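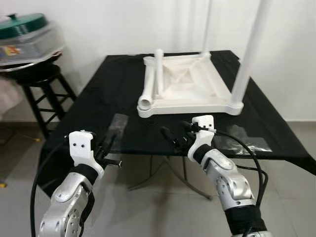
Recording furniture assembly with two hands: when is an example good enough to keep?

Filed under: Robotics > Teaching by demonstration > Collecting examples

Posted by Welcombe Assembly Group
Monday, 10.40 am

Our group has been asked to gather examples of two-handed assembly for a learning system. The task is the putting together of a small white plastic stool, which is worked on upside down so that the legs may be fitted at the corners of the seat. An operator guides both arms from a separate desk, and each attempt is recorded from beginning to end by a camera at the head. The table is square and is covered with a black cloth.

The agreed target is 200 accepted examples. We have so far recorded 88, and the two members of staff who review them do not agree on which should be accepted. We should be grateful for the advice of other groups on the following matters.

First, the starting position. Our written procedure states that all four legs should be off the seat when recording begins. In practice, operators have often stopped part of the way through and started a fresh recording with some legs already upright and another lying across the seat. One reviewer rejects all such recordings. The other regards them as useful, as the system will have to deal with a half-built stool at some point.

Second, mistakes. In many recordings a leg is offered up to the corner, slips, and is picked up again. It is not clear to us whether these should be cut, kept whole or set aside.

Third, the surroundings. Clear plastic sheet is sometimes left on the cloth near the seat, and there is a bar stool beside the table with a tub on it. We have been told by one party to clear everything away and by another to leave matters as they are.

We use the Drindix recording software, should that affect the reply.

Print this page | E-mail this page

Posted by Fleltport Handling Laboratory
Monday, 2.15 pm

We carried out a similar exercise with flat-packed shelving and collected 795 examples before the work was closed. The following remarks are based on that experience and may need to be adjusted to your own equipment.

On starting positions, we would advise you to keep the part-built recordings, but to label them. A recording which begins with two legs in place is a perfectly sound example of fitting the third. It is a poor example of fitting the first. If both kinds are stored under one name, the system is given no means of telling which stage it has reached, and in our case it would reach for a corner that was already filled. We now use a short field at the head of every recording stating which corners are occupied. The operator fills it in before the arms move. It takes a few seconds and has saved a great deal of argument at the review stage.

You may also wish to fix the names of the corners. Our operators used 'left' and 'right' from their own seats, whereas the reviewers used them from the camera's point of view. A small card with the corners marked, kept at the operator's desk, put an end to this.

On mistakes, please do not cut them out of the middle of a recording. A cut produces a jump in the position of the hands, and the system will attempt to learn the jump. Where a leg slips and is properly recovered, keep the whole recording and mark it as containing a recovery. Where the operator gives up, or pushes the seat out of place and straightens it by hand from outside, reject the recording in full. We found that nearly 2 recoveries in every ten recordings did no harm and appeared to make the finished system steadier, although this was never formally tested.

On surroundings, a moderate amount of everyday clutter is acceptable and in our opinion desirable, provided that it changes from day to day. The difficulty arises when the same object stands in the same place throughout. The system may come to rely upon it, and performance then falls when the object is taken away. Move the bar stool from time to time, and take it out altogether for a share of the sessions.

Clear plastic on the working surface is a separate question. It is hard for a camera to make out, and fingers can drag it under the seat. We would record most sessions with the cloth bare and a small, labelled batch with the plastic present.

Lastly, check the cables at each wrist before every session. A cable that catches near the end of its reach will alter the movement of the hand slightly, and a reviewer looking only at the stool will not notice it.

Posted by Rezaei Workshop Support
Monday, 4.50 pm

Agree with the above as regards labels. In Drindix the extra field can be added under the session form, but it must be added before recording begins. It cannot be applied to older recordings except one at a time.

The cloth should be fastened under the table. Ours crept forward during the afternoon and the later examples did not match the earlier ones.

Posted by Welcombe Assembly Group
Tuesday morning

We thank both contributors. The recordings made to date will be sorted again by starting position, and the procedure will be amended to allow part-built starts where the occupied corners are stated. One point remains open – whether a leg lying across the seat should be counted as part of the starting position or merely noted as a loose part. Further views would be welcome.

Print this page | E-mail this page

Back to top | Contact the help desk | Copyright remains with the contributors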